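Clekora: Burkereo expansion FAQ

Last updated 27/06/2024

When does Burkereo come out?
Burkereo is the second expansion for the Clekora card game and goes on sale in November. Shops that run organised play can hold a launch event on the weekend before.

How many cards are in the set?
There are 693 cards, counting alternate art. The full list goes up on the card gallery page once the last previews have been shown.

Do I need the base game to play?
Yes, or one of the starter decks. Burkereo packs don't contain resource cards, so you can't build a legal deck from them alone.

What is new in the rules?
Burkereo adds Harbour cards. You may have up to 2 Harbours in play. A Harbour stays on the table until it is replaced or destroyed, and it can't attack. If you play a third, choose one of the Harbours you already have and put it in your discard pile before the new one takes effect.

Can I use a Harbour on my opponent's turn?
Only if the card says "at any time". All other Harbour abilities are used in your own main phase. 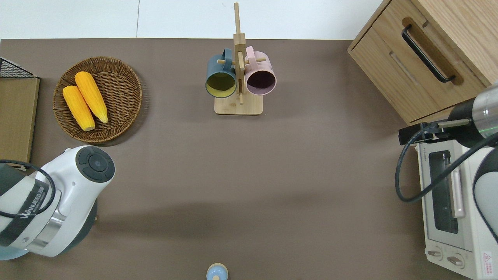 Does a Harbour count as a unit?
No. Cards that damage, move or return units have no effect on Harbours. Tidebreaker, from the first expansion, says "card" and so it does work. Sidico's Lantern says "unit" and doesn't.

What happens if both players have the same Harbour?
Nothing special. Each player uses their own copy.

Are older cards still legal?
Everything from the base game and the first expansion can be used in standard play. Kalogeropoulos, Keeper of Gates is limited to one copy per deck from the day Burkereo is released. The banned list is otherwise unchanged.

I have a promo card with different wording. Which text applies?
Use the wording in the card gallery. Some 800 early promo cards were printed with the old text for "exhaust". They are legal, but play them as if they had the current text.

Can I swap a damaged card?
If it was damaged when you opened the pack, yes. Keep the wrapper and fill in the form on the support page. We can't replace cards damaged in play or bought singly from another player.

Will there be a digital version of the set?
Yes, the same week as the printed cards. Codes in printed packs can be redeemed once, and digital cards can't be traded for printed ones.

Who do I ask about a ruling?
At an event, ask the head judge, whose decision is final for that event. For anything else, use the rules forum, where Ngozi Haruna and the rules team post answers. Please search first, as common Harbour questions are pinned at the top.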